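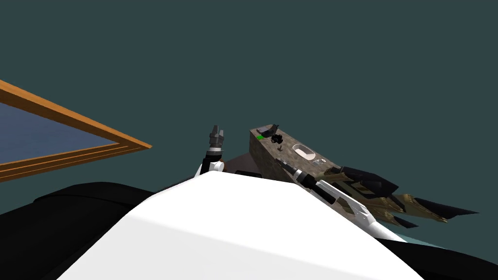
Render. Wooden frame with the two-tone border, blue-grey pane inside.

19 Nov 2021, Litoscombe shop

Finish trial, second look. I still don't believe the Doline leaflet. It says one coat, full cure overnight, water beads "indefinitely." I put one coat on the ash offcuts and left them overnight on the rack by the stove, and a thumbnail still marks the surface. Maybe it's the ash. Maybe it's our cold end of the building. The leaflet doesn't mention a temperature at all, and that alone makes me want to see how they tested it.

Control boards are the old Echevarría oil, two coats, wiped back after 30 minutes. Same plank, same plane, sanded to the same grit. I cut them alternately along the plank so neither finish got all the nice straight stuff.

Water test, 4 drops per board, left under an upturned jar:
Doline: ring on every board. Faint on two, plain on the rest.
Echevarría: ring on one, near a small check in the end grain. I'd call that the board's fault but I would, wouldn't I. Counted as a fail.

Weights. Doline can was 692 g before I opened it for this batch and I've written down every weighing since, lid included. We've used 282 g. That is a lot more than the coverage figure on the label allows for an area this size, and I wasn't slopping it on. Somebody please check my scale before we complain to Plomdale. It read fine against the brass weights in March, but it has been dropped since then.

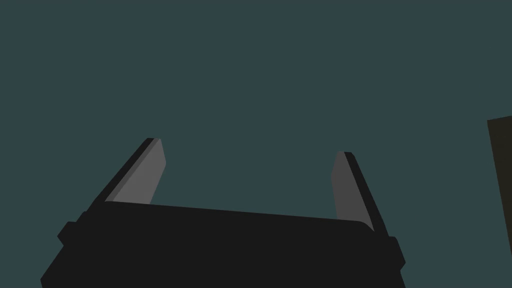
The smell is the other thing. "Low odor" on the can, and you could smell it from the yard door. I don't hold that against it much, I only note that it's one more line on the label I can't reproduce.

To be fair to it, the color is good. Less yellow than Echevarría, and the walnut strip looks better than I expected. If it would only go hard I could see using it on things that hang on a wall and never meet a wet glass. For tabletops, no, not on this showing.

Things I may have got wrong: stirred the can but didn't shake it. Rag was from the general bin, could have had wax on it. The ash was never metered, I just assumed it was dry from how long it had been up in the loft — lazy, and the first thing Plomdale will ask.

Next: meter the ash. New rags. One Doline board in the office where it's warm, one left by the door. Repeat the drops after a full week and don't move the jars. Please leave the rack alone until then, and don't order a second can on the strength of the walnut.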